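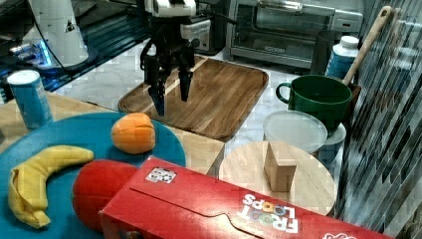 Paying to be listed in an attorney directory – worth it for a two-person office?

Started by kdurham_law

kdurham_law
We're a two-lawyer office doing wills, probate and some real estate closings. Last week I got a letter saying I'd been "selected" for the Pellton Guide to Regional Counsel. Basic listing is free. The enhanced listing, with a photo and a longer bio, is 800 dollars a year, and the plaque is another 154. Has anyone here paid for this one? Did a single client ever mention it?

probate_pat
I paid for the enhanced listing two years running. We ask every new client how they found us and write it on the intake sheet. Pellton came up zero times. Referrals from former clients and from one CPA down the street make up nearly all of our work.

W. Durán
I'd be careful with the word "selected" on your website. Check your state's advertising rules first. Some states want you to name the organization giving the honor and say how it picks people. If the only standard is that you have a license and a mailing address, I would leave it off.

tmills77
Going to disagree a little. I'm in Kurell, and we have a lot of people moving in from out of state who don't know anyone. They search a name before they call. A directory page that shows up under your name does help, even if they never say so on a form. I keep the free listing in three of these and update them every September.

probate_pat
Free, sure. I don't think anyone is arguing against free.

tmills77
The question was whether directories are worth anything, and you said zero.

probate_pat
I said zero clients mentioned the paid one. That's what my sheets show.

kdurham_law
Thanks, both. To be clear, I'm only asking about the paid version. My partner wants the plaque for the waiting room.

Boonsong Chareonsuk
We dropped ours at renewal. Read the agreement before you sign – ours renewed by itself unless we wrote to them 99 days ahead. We missed that the first year and paid again. I got it ended by certified letter. The phone line was no use.

lowercase_esq
Spent 3,000 on directories and a bar dinner sponsorship one year when I opened in Troncoso. The dinner got me two referrals that I know of. Couldn't tell you what the directories did.

W. Durán
Same experience with local events. The Temico chamber lunch costs me very little and I've drafted wills for half the table.

tmills77
That works if you like lunches. Not all of us do.

kdurham_law
I found the renewal clause on page four of the terms. It's 60 days in mine, so it may have changed. I'm going to take the free listing, skip the rest, and start asking the referral question at intake, which we should have been doing anyway. Still discussing the plaque.

probate_pat
I have two in a closet if your partner doesn't mind my name on them.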